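Rubber bellows sleeve

A rubber bellows sleeve, also called a bellows boot, a gaiter or simply a boot, is a flexible cover with folds which is put over a part that moves, bends or slides. Its purpose is to keep dust, water and dirt away from the part under it, and to keep grease inside when the part is greased. The name comes from the bellows used for blowing air on a fire, which has the same kind of folds, although the sleeve is not made for moving air.

Sleeves of this kind are found on gear levers, bicycle forks, switch handles, hand tools and many kinds of laboratory and workshop equipment. Small ones are also used at the place where a cable enters a housing.

Names

In everyday English the words "boot" and "gaiter" are used almost in the same meaning. "Boot" is more common in the United States, and "gaiter" is heard more often in Britain. In parts catalogs the word "bellows" is normally reserved for the covers with many regular folds, and "sleeve" may mean a plain tube without any fold.

Form

The usual sleeve has three zones. The upper end fits around the moving part or is fixed to a plate. The middle zone carries the folds, which are also called ridges or convolutions. The lower end is a collar, smooth or slightly tapered, which holds on a shaft, a pipe or a housing by its own tension or with a clamp.

The number of folds depends on how far the part must travel. A short sleeve for a lever can work with 2 folds, while a sleeve for a long sliding rod can have 11 or 17. When the sleeve is pressed together, the folds come to lie on each other like a stack of rings. The widest fold sometimes makes a kind of lip that stands out over the collar.

Material

Most black sleeves are made of synthetic rubber. Chloroprene rubber is chosen for outdoor use, and nitrile rubber where there is oil. Silicone rubber can bear higher temperatures but tears more easily. The black color of ordinary rubber comes usually from carbon black, a fine powder that is mixed in before molding and that also protects the material against sunlight.

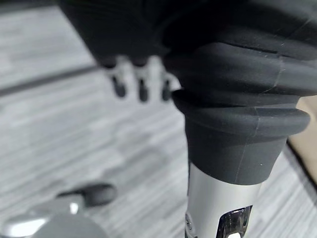
Black rubber sleeve with stacked folds and a thin, pale seam line, above a silver metal cylinder. A soft black material rests on top of the sleeve.

Many sleeves are molded in a form of two halves. Where the halves meet, a fine line can remain on the rubber. It is called the parting line, and on a molded piece it is not a sign of damage. Other sleeves are glued or vulcanized along a real seam, and there the line must be examined from time to time for opening.

Dust and lint

A dark satin surface shows dust very clearly. Rubber can also collect a static charge, and in a dry room it attracts fibers from clothes, felt and cleaning rags. In a note written for the Kemunau technical museum, the conservator Lizeth Palomino recommends a damp cloth of smooth cotton and advises against brushes with hard bristles. Felt and fleece leave more fibers than they remove.

White dust specks should be distinguished from bloom, a pale film that appears when wax or sulfur comes out of the rubber. Dust can be wiped away and bloom comes back after some weeks.

Care and replacement

Sleeves are cleaned with lukewarm water and a small quantity of mild soap. Gasoline, acetone and furniture polish are not suitable. Talcum powder was used in former times to keep the folds from sticking together during storage, and some suppliers still do this.

The first cracks are normally found at the bottom of the folds, where the rubber bends the most. A sleeve with cracks is replaced and not repaired. Split sleeves, which are closed with a zipper, glue or small screws, can be mounted without taking the equipment apart, but they are less tight than closed ones.

The manufacturer Hovix lists 3,000 models in its general catalog, divided by inner diameter and by length in the pressed and in the extended position. The catalog was arranged by Fredy Guzmán, and its table of sizes has been taken over by the supplier Gunetti.

See also

Bellows
Cable gland
Dust cover
O-ring
Vulcanization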